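From: Halldóra Stougaard
To: Plamudgate finance procedures list
Date: Saturday, March 28, 2020
Subject: Re: Petty cash and small purchases, revised procedure

Dear colleagues,

Thank you to those who sent comments on the draft petty cash procedure. Aksel Hviid's message raised most of the points that others also mentioned, so I am replying to it on the list. I have quoted the relevant parts and answered under each.

Aksel Hviid wrote:

> The draft says that each site will hold a float of $300. At Karkus we have
> always held more than that, and the extra has been useful in July, when
> the seasonal staff are in and the main office is short-handed. Will the
> amount be the same for every site?

Yes. The float is set at $300 for every site, including Karkus and Sengar. A site manager may ask for a temporary increase in writing. The request should go to Kaj Kirkegaard, should state the amount and the dates, and should be made before the money is needed. When the period ends, the extra cash is returned to the main office and a receipt is issued for it. It is not to be left in the box and treated as part of the regular float.

Sites that now hold more than $300 should return the difference with their next replenishment request. Please write "float adjustment" on the form so that Accounts Payable does not post the amount as an expense refund.

> Second, we are asked to have two people sign every voucher. In a small
> office this is difficult. On some days I am the only person on site with
> signing authority.

The two signatures are those of the person receiving the cash and the custodian of the box. The person receiving the cash does not need signing authority. What the procedure does not allow is for the custodian to pay cash to himself or herself and sign on both lines. If the custodian has made a purchase, the voucher must be approved by the site manager or, where the custodian is the site manager, by Sille Ladefoged at the main office. A scanned voucher sent by email is acceptable for this purpose. The signed original stays in the box until replenishment.
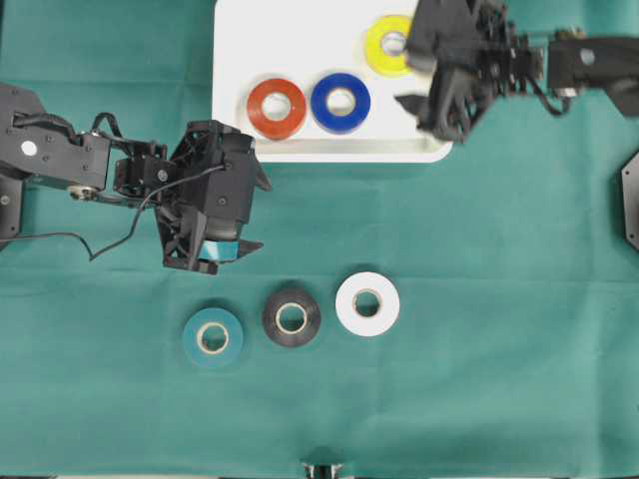

Section 3 of the draft was unclear on what may be bought from petty cash, and it has been rewritten. The rule is now that petty cash may be used for small supplies, postage, parking and local delivery charges where the business in question will not open an account for us or where the order falls below the supplier's minimum. Petty cash may not be used for wages, advances on wages, personal loans, the cashing of checks, or any invoice already entered in the payables ledger. That last item deserves attention. We found 2 invoices last year that had been paid once in cash at the site and again by check from the main office. Both amounts were recovered, but the second took several months and a good deal of correspondence.

> Third, what should we do about lost receipts? The draft is silent.

A missing receipt form has been added as an attachment to the procedure. It asks for the date, the name of the business, the items bought, the amount, and a short explanation. The form is signed by the purchaser and by the site manager. It may be used up to 3 times in a year by any one person. After that, reimbursement is at the discretion of the finance office. A card slip that shows only a total is not a receipt, although it should be stapled to the form as support.

> Fourth, the coding. Our vouchers have always gone to general office
> expense. The new form has a column for the account number, and I would
> not know what to put there for half of what we buy.

The custodian is asked to fill in the account number only where it is known. The chart of accounts has been shortened for this purpose to 6 expense codes, printed on the back of the voucher. If none of them fits, please leave the column blank and describe the purchase in plain words. "Supplies" or "sundries" alone will be sent back. Sólveig Hafþórsson will assign the codes when the replenishment request is processed, and questions about a particular item may be sent to her directly.

> Last, who carries out the surprise counts, and what happens if the box is
> short?

Counts will be made by a member of the finance office who has no part in replenishing that site's float. The custodian must be present throughout. Cash on hand plus the vouchers in the box should equal the float. The result is written on the count sheet, which both people sign, and a copy is left with the site.

A small difference, over or short, is posted to the cash over and short account with the next replenishment. The custodian should not make up a shortage from his or her own pocket, and should not take out an overage. Either practice hides errors that we would prefer to see. A difference of more than $6, or a difference at two counts in a row, is reported to Kaj Kirkegaard, who will review the vouchers with the custodian.

One matter was not in Aksel's message but was raised by the Sengar office — whether the box may be handed over when the custodian goes on leave. It may, but only after a joint count. The handover sheet must show the cash, the vouchers and the total, and must be signed by the outgoing and incoming custodians on the same day. The same steps are followed when the custodian returns. Keys are not to be left in a drawer or passed along through a third person.

Replenishment requests will continue to be entered in Rernlow. Please attach the scanned vouchers as a single file, in voucher number order, and include any voided vouchers so that the sequence is complete. Requests with gaps in the numbering will be held until the gap is explained. Payment is made by check to the custodian by name, with the word "custodian" after it, and never to "cash."

The revised text has been placed in the procedures folder and replaces the draft. Further corrections — particularly to the handover sheet, which is new — should be sent to me and not to the whole list.

Sincerely,

Halldóra Stougaard
Finance Office, Plamudgate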